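Ridstead Variable Star Survey
Progress report to the Rendberg Fund, second period

Summary

The survey telescope at Ridstead has been observing since the start of the period and is working to specification apart from one fault in the dome drive, described below. We have now taken usable brightness measurements of 600 stars from the target list. Spending is within budget. We are asking to move one item between headings and have no other requests.

Observations

The long wet spell cost us most of December. Outside that month we observed on nearly every clear night, starting as soon as the sky was dark enough and closing when the humidity limit was reached. The fields near the galactic plane are crowded, and the first version of the software often merged two close stars into one. Ursina Egger rewrote that step. The older images have been run through the new version and the earlier measurements replaced.

Of the stars measured so far, five show changes in brightness that do not match their catalogue entries. Four of them look like eclipsing pairs with the wrong period listed. The fifth is irregular and we would like another season on it before saying anything in print.

Equipment

The camera has been stable. Dark current is slightly higher than the test sheet gave, but it is the same from night to night and comes out in calibration. The new filter wheel was fitted and aligned in one afternoon. 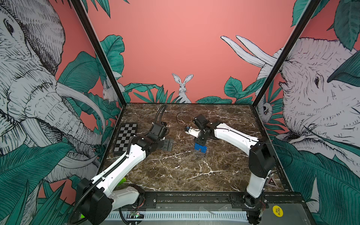 The dome drive has been less reliable. It stalled on several cold nights and had to be turned by hand, which meant someone staying on site. Kováčik, who supplied the gearbox, have agreed to replace it under warranty. Until the new one is fitted we are limiting the dome to short moves and choosing fields that lie close together.

Second site

The agreement for the Tondetthorpe site has been signed. The concrete pier is in and has been left to cure. Power reaches the hut but the network link does not, and the installer has moved the date twice. We can run the telescope there without the link if we have to, by collecting the disks once a week on a Thursday, but alerts would then be of little use.

Budget

The travel heading is underspent because one planned visit was replaced by a call. We ask permission to move £3,000 from travel to equipment to pay for a second weather sensor at Tondetthorpe. Staff costs are as forecast.

Next period

Replace the dome gearbox and return to the full field list.
Bring Tondetthorpe to first light.
Submit the short paper on the four corrected periods.
Release the first set of light curves, with the calibration notes, on the project website.

The detailed observing log and the statement of accounts are attached separately.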